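The Bricks Will Outlive the Brochure
Nov 25, 2003

The owner of Gromano, which sells sealers, paints and "breathable systems" for old brick, has a showroom on the ground floor of a former hosiery mill in Skarneck. The brick in the showroom has been sealed. It has a faint shine, like a glazed ham. I asked him if it needed it.

"Every brick needs it," he said. "Brick is a sponge. People don't realize they are living inside a sponge."

I had read this already, in those words, in the leaflet that came through my door in October. The leaflet is why I went. It said an untreated wall could lose a third of a home's heat, and it had no footnote. I asked where the third came from.

"That's an industry number," he said.

Whose industry?

"Ours."

He is a pleasant man and he answers what you ask him, up to a point. He started in roofing and moved over to walls when, as he put it, the roofs were all done. He has a crew of seven and claims 126 houses treated in Skarneck and out along the Grindau road. I asked how many he had gone back to look at after two winters. He said customers would call if there was a problem. I asked again and he said he could think of a few.

My trouble with sealers is the one every old mason I ever worked beside had with them. Water gets into a wall through a cracked joint or a bad gutter, and it has to leave somehow. Put a coat over the face and it leaves more slowly, or it stays put until the first hard frost and takes the face of the brick with it.

"Old technology," he said. "That was true of the old products. Ours lets vapor out and keeps liquid water from coming in."

Had he tested that on soft local brick, laid in lime?

"The manufacturer tests it."

On what?

"On brick," he said, and then, to be fair to him, he laughed.

We went outside to look at the back of the mill, which has not been treated. The joints had been patched at some point in hard gray cement, and the bricks next to the patches were crumbling while the cement stood up in neat ridges. I said it looked to me like a pointing problem. He said it looked to him like a wall that should have been sealed ten years ago.

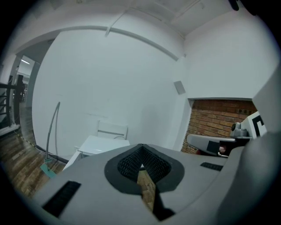 Indoors is where I really part company with him. Gromano now sells a clear coat for bare interior walls, on the grounds that they shed dust and "draw damp from the air." I don't see what weather a wall is being saved from when it has a floor in front of it. Red brick with wood flooring nearby is a look people pay good money for, and a vacuum cleaner deals with most of what falls off it. He told me I was thinking about looks and he was thinking about health. I asked for one study. He offered me a sample can.

The guarantee runs two pages. It covers the coating, but not the brick under it, the joints, or "movement of moisture from any source." I read that last part out to him.

"That's the lawyers," he said.

But it's a moisture product.

"It's a standard clause."

He quoted me for my own front wall, 82 square yards at his measurement – I make it less, but I left out the windows. I won't print the price, as he asked me not to, though I will say that a lime mortar man from Ji Restoration looked at the same wall the week after and told me to fix the gutter first. He charged nothing for the visit and didn't leave a leaflet.

I put that to the owner by phone. "He would say that," he said. "He sells mortar."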